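October 30, 2024

Landry enamel trial, week 5. Writing this up before I talk myself into liking the results.

Dilani Dewan sent over the second batch of test plates from Droltcombe yesterday afternoon. Same cleaning as before, same primer, and the "improved" topcoat that the Clenisdale rep has been on the phone about since early October. His claim is that it bonds to bare steel well enough that we can drop the sanding step. I didn't believe it in the first week and I'm not there yet.

What we did: scored each plate with the crosshatch knife, pressed the tape down with an eraser, waited, pulled at a low angle. Then the same thing on plates that had sat in the warm cabinet at 50 C over the weekend. Dilani did the pulls on the first set and I did the second, which I now regret. Her pulls are slower than mine and the tape doesn't care who is right. If we redo any of this, one person pulls everything.

Results, such as they are. The sanded plates held, both sets. The unsanded ones held on the first set except near the corners, where the paint came up in flakes along the score lines. After the warm cabinet it was worse, and plate 6 lost a strip clean down to the primer. The rep will say corners don't count. Customers have corners.

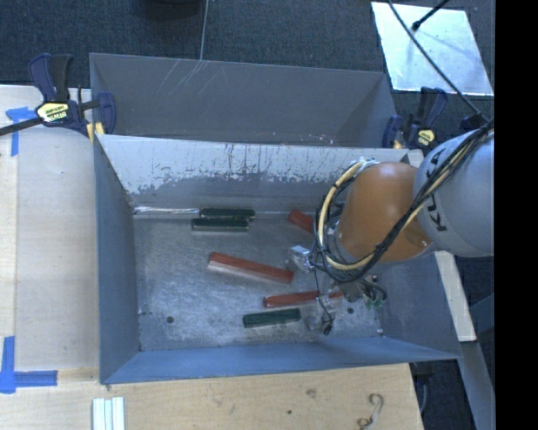 Mélanie Ouellet thinks tape is the wrong test anyway. Her argument is that hardly anyone peels paint off a part, they drag things across it, and a finish that passes tape can still go in a month of ordinary knocking about. I half agree. Look at the far wall of the nearer bin: pale at the top with dark streaks down it, then a ragged edge where it goes over to gray. A neat square grid and a piece of tape won't tell you much about an edge like that. But I don't want to swap one test we don't fully trust for another we've never run, and her rub rig at Bridcombe is still in pieces on the bench.

Thickness. Gauge read 74 microns on the first unsanded plate, right in the middle, and I wrote it down with some confidence. Then I moved the probe toward the edge and it wandered all over. Zeroed it on the blank, tried again, still wandered. Either the coat is uneven or the gauge needs a new battery, and I can't say which. Don't quote the 74 to anyone until it's been checked against the other gauge.

Things that bother me:

- The data sheet gives adhesion "on prepared steel" and never says what prepared means. Asked twice. Got the same PDF twice.
- All our plates are flat. Real parts have bends, and the coat always looks thin to me on the outside of a bend.
- The primer can was opened for the first batch and has been on the shelf since. Should have used a fresh one. My fault.

The rep wants a yes by Friday. He can have "sanded works, unsanded doesn't, for us, so far." Skipping the sanding would save real time, I'm not arguing with that, but I'd want to see one unsanded plate come out of the warm cabinet with its corners on first.

Next: fresh primer, bent plates as well as flat, one set of hands on the tape (Dilani's – she has more patience). Borrow the gauge from Bridcombe. Mélanie to say when the rig can run, and what she'd count as a fail, in writing, before we start rubbing anything.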